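Free bedding swap returns to Hiltulby this February, with more room and longer hours

The Hiltulby Bedding Swap is back! After a sold-out first winter (well, "sold out" is a funny way to put it when everything is free, but the shelves were bare by lunchtime), the swap will take over the main hall at the Sturnelmont Community Center for the whole month of February, and it's going to be a lot bigger.

If you missed it last year, the idea is simple. Bring in clean sheets, duvet covers, blankets, quilts or pillowcases you no longer use, and pick out something you do need. You don't have to bring anything to take something home. People moving into a first apartment, families whose kids have jumped from a crib to a twin bed, anyone who just wants a thicker blanket before the cold really settles in: come on down.

Last winter's swap found new homes for 218 sets of sheets, plus stacks of blankets that were never tallied at all. That was with one small room, a pair of folding tables and doors that opened only in the mornings. This time the hall will stay open until 7 p.m., so people who work days can finally get there, and the tables will be sorted by bed size. Anyone who dug through last year's pile looking for a queen fitted sheet will be very glad to hear it.

Thakur Laundry on Mill Street is pitching in again, too. The shop will take in donations at its front counter during regular hours and has offered to wash anything that has been sitting in a closet for too long. Big comforters are welcome there, including the king-size ones that won't fit in a home washer. Drop them off in a bag with a note saying what size they are, and the laundry will carry them over to the center.
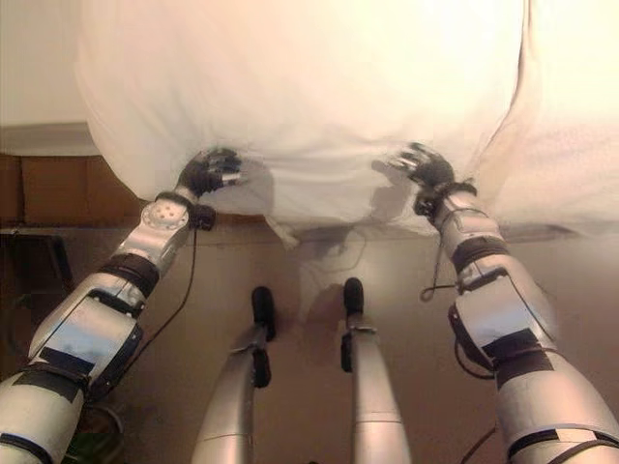
White sheets and plain covers were the first to go last year, and the organizers would love to see more of them. Twin and full sizes are also in short supply. Patterns are fine, the louder the better as far as the kids' table is concerned. One set covered in orange dinosaurs was claimed before it had been unfolded, and there have been hopeful inquiries about it ever since.

A few things can't be accepted: used pillows, electric blankets, mattress pads with stains, and anything ripped past mending. Small tears are no problem. The Dralamard Sewing Circle will have 12 machines set up along the windows, and its members will stitch up a frayed hem or a popped seam while you wait. They'll also show you how to do it yourself if you'd like to learn, with no experience needed and thread provided.

New this year are the folding lessons, which may be the most fun part of the whole thing. A short session will run each afternoon at 4 p.m., covering the fitted sheet (yes, it can be done!), the duvet cover turned inside out and rolled up like a burrito, and a neat way of storing a full set inside its own pillowcase. Last year somebody showed the fitted sheet trick to a couple of neighbors near the coffee urn, and before long half the room was tucking corners into corners and laughing about it. It made sense to put it on the schedule.

There will be hot drinks all day and a corner with books and blocks for little ones. The center's ramp is on the parking lot side, and the lot is free. Parking fills up fast in the late afternoon, so the bus is a good bet if you're traveling light.

The hall holds 75 people at a time. If it's full when you arrive, you'll get a numbered card and a seat in the lobby, and the line moves quickly. Mornings tend to be the busiest stretch, with the quietest hour right after lunch.

Anything left at the end of the month will be split between the Sturnelmont family shelter and the animal rescue in Dralamard, where old towels and worn blankets are always wanted. Towels can go in the blue bin by the entrance.

Donations are being taken now at the center's front desk and at Thakur Laundry. Helpers are needed for sorting and for the evening shift, and even a single hour makes a difference. Stop by the desk to sign up.

Contact the newsroom | Copyright Hiltulby Weekly News. All rights reserved. | Back to top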